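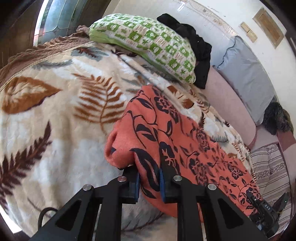 About Softić

Softić sells blankets, throws and bed linen from a shop in Orkow and a small warehouse in Plimen. We started as a market stall with 40 blankets on two folding tables. The stall did well enough in its first winter that we rented the shop, and we have been at the same address ever since.

Most of what we carry is printed. Big flowers, ferns, large leaves in rust and brown, small geometric patterns for pillowcases. Plain colors are available too, mainly cream, gray and coral, but patterned bedding is what people come in for. We don't sell matched sets. Customers used to ask for them, and we stocked a few, and they sat on the shelf while the single pieces went. People tend to own a blanket they like already and want something to put over it.

What we sell

The current range has 188 items. Plush blankets are the largest group and come in twin, full and queen. The lighter throws come in one size, 50 by 60 inches, and fit across the foot of a bed or over the back of a sofa. We also keep pillowcases, ruffled bedspreads, cushion covers and a short line of crib blankets.

New prints arrive in October. When a print is gone it is usually gone for good – we order by the roll and the mills change their patterns every year. If you are looking for an older one, ask. There are often one or two left in Plimen that never made it onto the website.

How we choose

Every blanket we consider is washed and dried before we order it. We look at whether the color holds, whether the edges stay flat and how much lint ends up in the filter. Then it goes on a bed for a few weeks. A fair number get turned down at that stage, mostly for shedding.

Care

Wash plush blankets alone in cold water, on gentle. Tumble dry on low or hang over two lines. Shake well before folding. Do not iron the pile side. Throws with a plain reverse should be folded with the print inside if they will be stored near a window.

Repairs and returns

Unwashed items can be returned within 50 days. Loose hems and split seams on anything bought from us are repaired at the Orkow shop, with no charge in the first year. Last year we did 1,072 repairs, the majority of them hems.

Terkik

Terkik is our second label, used for bedding made from roll ends. The sizes are slightly irregular and the prices are lower. It is sold in the shop only – please don't order it by phone.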